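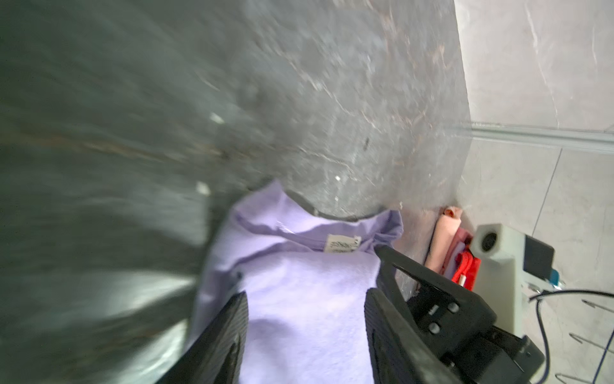
Sumeya Belay asked after the last lecture why we spend a whole session on one gripper kit, when a textile company will only want to know if the shirts get folded or not. She finds the question of the fingers too small for a product review. Her remark is a good place to begin, and I answer it in section 1.

Handout 2: Reviewing a folding kit for soft goods

Please read before the practical. The kit under review is the Jister, sold by Jodow as an add-on for a small robot arm. The price on the offer we received is 3865 euros, without the arm. Delivery was promised for July.

1. Why the fingers matter

A rigid part has one shape, and the gripper can be chosen for it. A T-shirt has a new shape each time it is put down. The finger must hold the cloth firmly, but it must also let the cloth go without pulling the fold open again. A ridged pad holds thin cotton well. The same pad can catch on a seam or on a neck label, and then the shirt travels with the gripper when the arm goes back. The buyer sees only a bad fold. The reviewer has to say where it came from, and very often it came from the fingers.

So my answer to Sumeya is that the company is right to ask for the result, and we look at the fingers in order to explain the result to them.

2. What the seller says and what we test

The Jodow leaflet says that the kit folds "everyday garments". This word is not defined. In your report, write down which garments you used, their size and their cloth. A light jersey shirt and a heavy sweatshirt are two different tests, even if the leaflet treats them as one.

The leaflet also says that no special table is needed. Cloth slides easily on polished stone and much less on felt or rough wood. Note the surface every time. If you change the surface, start a new page in the log.

3. The wrist camera

The kit comes with a camera for the wrist. It is close to the cloth, so it shows the collar and the fold lines in good detail, but during fast movements the picture becomes blurred. Mogensen, whose notes are in the course folder, advises to stop the arm for a moment before each grasp and to use only the picture taken then. I agree with him. It costs time, and the time must appear in your report.

Check also the cables. A cable which hangs in a wide loop can touch the things beside the work area when the wrist turns.

4. Comparison with the Numley

The Numley service does not sell a kit. It rents a complete station by the month, with repair included. For a small laundry this may be easier, but the user cannot change the fingers. Compare the two offers on the same garments.

5. To hand in

A report of 2 pages, with your log attached. Give your opinion on the Jister in the first paragraph and your reasons after it. Last day is 16th September. Reports go in the tray outside my office or by mail as a PDF.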